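Is there a machine yet that folds towels?

Posted in Home & Small Business, December 16, 2019

baysidelaundry
I run a small laundry that does towels for two gyms and a physio clinic. We wash and fold 500 on an ordinary day, mostly hand and gym size, all much the same shape. Washing and drying look after themselves. Folding is two people standing at a bench until their shoulders ache. A rep from Nimberg rang in September about a folding unit he reckons will "replace the bench", and my brother-in-law keeps sending me clips of robot arms doing housework. Is any of it real, or should I just buy a better bench? I've got a bit over 2,000 dollars to play with, so tell me if I'm dreaming.

gumleaf_54
You're dreaming at that price, sorry. Big hotel laundries have had folding machines for years, but someone still feeds them a towel at a time, corners first. Ask the Nimberg bloke who does the feeding. We had a Prandex demo unit at my old work and it was fine until it got a bath sheet, then it was fine again once we'd pulled the bath sheet out of it. Went back on the truck.

Antoniadis Linen Repairs
I fix laundry gear for a living, so take this as one tradie's opinion. There are two separate jobs here and the salesmen like to blur them.

The first is folding a towel that is already flat and square to the machine. That can be done, and has been for ages, with belts and air jets. The second is taking a towel out of a warm heap, finding two corners, shaking it out and laying it down. Your staff do that part without thinking, and it's where the clips your brother-in-law sends you tend to start the camera late. Look at what the arms are given to begin with. 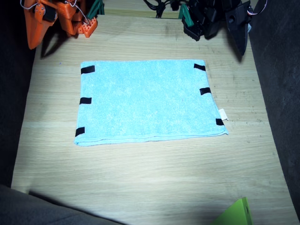

A light blue microfibre towel, spread out flat, with bits of black tape down both short sides. Your towels don't come out of the dryer like that. If somebody has to lay each one out first, they could have folded it in the same time and put the kettle on. I'd want to see a full basket go in one end, no cuts, with the clock showing, before I paid a deposit on anything.

I'm not saying never. Lumetti have a feeder that copes with flat sheets if they're all the one size, and I've serviced a couple. It still needs a person at the front. For your volume, get the bench raised to elbow height and buy a folding board for 20 dollars. Check the height with shoes on.

tworinses
my sister has a robot vacuum and it eats socks. get the bench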